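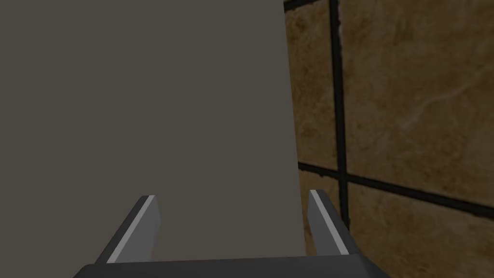 Residential Listings Data Specialist

Trirnlow – Property Records Group
Full time, permanent
Reports to: Sabine Ostermann, Listings Operations Manager
Positions open: 2

Summary

Trirnlow prepares and maintains residential listing records for independent real estate brokerages. A brokerage sends us its intake packet for a home (measurements, disclosures, tax parcel data, agent notes, photographs) and we return a complete listing record that can be published without further editing. The Property Records Group currently maintains 3,182 active records. Of these, 3,086 are single-family detached homes. The rest are townhouses, duplexes and a small number of manufactured homes on owned land.

We are hiring two specialists to work on record preparation and correction. The work is detailed and mostly desk-based. It does not involve showing property, negotiating, or giving advice to buyers or sellers, and a real estate license is not required.

Duties

Prepare new listing records from intake packets. A typical packet takes between one and three hours, depending on the age of the house and how many additions it has had.

Reconcile floor area. County assessor figures, appraiser sketches and agent measurements often disagree. The specialist identifies which figure follows our measurement standard, enters it, and records the source in the notes field. Below-grade finished area is always entered separately and is never added to the above-grade total.

Classify rooms. A room is entered as a bedroom only when the packet shows that it meets the egress, closet and ceiling height rules for the jurisdiction in question. Rooms that do not meet the rules are entered as den, office or bonus room, whatever the agent has called them.

Count bathrooms by fixture. We use full, three-quarter, half and quarter. Rounding is not permitted.

Write the public remarks. Remarks run from 60 to 150 words and describe the property only. Fair housing rules apply to every line, and specialists are expected to know which phrases are restricted. Training is provided on this, with a written test at the end of the second week.

Check lot data against the plat. This includes frontage, depth, easements, corner lot status and any shared driveway agreement.

Process corrections. Last year the group handled 957 correction requests from brokerages. Most were small (a wrong heating type, a missing garage bay, a school district boundary that had moved). Corrections are handled in order of receipt, except where the error affects price, area or legal description, in which case they go to the front of the queue.

Answer questions from listing agents by email and, less often, by phone. Agents are usually in a hurry. Replies should be short and should quote the source document.

Tools

Records are kept in Fetum, our internal listing database. No applicant will have used it before, and we do not expect it. Floor sketches are drawn and checked in Driltis. Experience with any sketching or drafting program will carry over. Correspondence, scheduling and time entry are done in ordinary office software.

Each specialist is issued a desktop computer with two monitors, a headset and a scanner. Personal devices may not be used to open client documents.

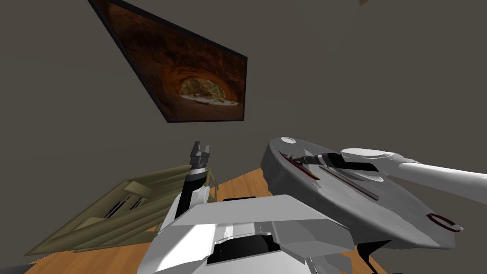 Required qualifications

High school diploma or equivalent, plus two years of work in real estate administration, title, appraisal support, property assessment, mortgage processing or a closely related field. Four years of other clerical work with a heavy document load will be considered in place of this.

Ability to read a plat map, a legal description by lot and block, and a basic floor plan with dimensions. Metes and bounds descriptions are helpful but can be learned on the job.

Arithmetic sufficient to compute the area of an irregular room by hand and to find the error when a sketch does not close.

Clear written English. The public remarks are read by several thousand people and a misplaced comma in a price or a dimension causes real trouble.

Consistent typing accuracy. Speed matters less.

Preferred qualifications

Familiarity with houses built before 1950. Many of our client brokerages work in older neighborhoods, where a packet may include knob-and-tube wiring disclosures, converted attics, enclosed porches, and second kitchens of uncertain permit status. An applicant who knows the difference between a crawl space and a partial basement will find the first month easier.

Prior work with a multiple listing service, on either the agent or the administrative side.

Spanish, Mandarin or Cantonese at a reading level.

Training period

The first 12 weeks are a training period at full pay. Weeks one and two cover the measurement standard, the room classification rules and fair housing. In weeks three through six the trainee prepares records that are checked line by line by a senior specialist before release. Lanying Tang and Jinfeng Song share this checking. From week seven onward the trainee releases records directly, and one in five is pulled for review.

The expected error rate at the end of training is no more than one substantive error per 40 records. Substantive means area, room count, price, taxes, legal description or a disclosure item. Spelling errors are logged but are not counted toward this figure.

Trainees who are close to the standard at week 12 may be offered a four-week extension.

Hours and location

The office is on the second floor of the Nakajima Building, with parking behind. Core hours are 9:30 a.m. to 3:30 p.m. The remaining hours of the eight-hour day may be worked before or after core time, as agreed with the manager. The building opens at 6:45 a.m. and is locked at 7:00 p.m.

The training period is on site. After that, specialists may work from home up to two days a week, using company equipment on a wired connection.

The busy season runs from March to July. Overtime is offered during these months and is paid at time and a half – it is voluntary except in the last five working days of May, when all specialists work one additional hour per day. Vacation requests for April and May should be made early and are limited to one person away at a time.

Pay and benefits

Pay is hourly, in grade C of the company scale. The current scale is sent to every applicant with the acknowledgment of application, so that it can be read before the interview. Placement within the grade depends on prior experience. Pay is reviewed once a year, in October.

Benefits begin on the first day of the month after hire and include medical and dental coverage, a retirement plan with employer match after six months, 15 days of paid vacation, eight paid holidays and six sick days. Unused vacation carries over up to a limit of five days. Course fees for an appraisal trainee or title examiner program are reimbursed at 50 percent after one year of service, on proof of a passing grade.

Working conditions

The job involves long periods of sitting and reading from a screen. Adjustable desks are available on request. Site visits are rare. When a measurement dispute cannot be resolved from documents, a specialist may be asked to go with the field measurer to take the dimensions again, which can mean stairs, unfinished basements and low attic clearance. Mileage is paid. Any applicant who needs an accommodation for this or any other part of the job should say so at whatever stage is convenient.

How to apply

Send the following to Ruoxi Ye, Personnel, using the application form on the careers page or by mail to the office address:

A resume of no more than two pages.
A cover letter stating which of the required qualifications are met and how. One page is enough.
Names and contact details of two people who have supervised your work. They will not be contacted before the interview stage.

Do not send writing samples taken from a previous employer's listings. A short exercise is given instead.

Selection process

Applications are read as they arrive. Applicants who meet the required qualifications are sent a timed exercise, to be completed at home in 90 minutes. It consists of one intake packet with eleven pages, a blank record form and a floor sketch that contains at least one error. The exercise is scored on accuracy first and completeness second. An unfinished record with correct entries will score higher than a finished one with guesses in it. If a value cannot be determined from the packet, write "not determined" and name the document that would settle it.

Interviews are held at the office and last 50 minutes. The panel is Sabine Ostermann and Zeyu Peng, who heads the corrections queue. Part of the interview is spent going through the applicant's exercise, so please keep a copy. An offer is subject to reference checks and a standard background check limited to identity, employment history and financial fraud.

All applicants receive a reply, including those not selected for the exercise. Applicants who were not selected last year may apply again and do not need to mention the earlier application.

Questions about the duties may be addressed to Sabine Ostermann. Questions about pay, benefits or the application form go to Ruoxi Ye. Please put "Listings Data Specialist" in the subject line and allow three working days for an answer.

Trirnlow is an equal opportunity employer. The posting stays open until both positions are filled.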